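Wipe-Clean, They Said

Every April somebody at the Plallden hall tells me a plastic tablecloth will change my life. This year it was Ratree Hemmin, who has bought one for each table at the Ferreira Street pantry and wants the rest of us to follow. I'm not sold. The checks are cheerful enough, I'll give her that, but the fold lines were still there 28 days after she took them out of the package. So much for "they drop out overnight."

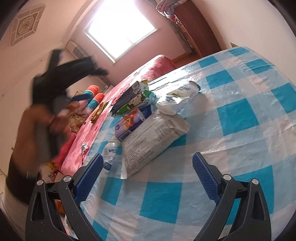
My bigger gripe is with sorting packets and cartons on a pattern that busy. Small print is hard enough to read without big squares shouting behind it. Vichien Khamphan says I'm fussing and that a shiny surface wipes down in 2 minutes. Maybe so. He also told us the Skarkia shelving would hold 65 pounds, and we all remember how that went.

Ratree has 4 spare cloths if your table wants one. Ask her before Sunday's sort. I'll be at the bare table by the door, with my old sponge.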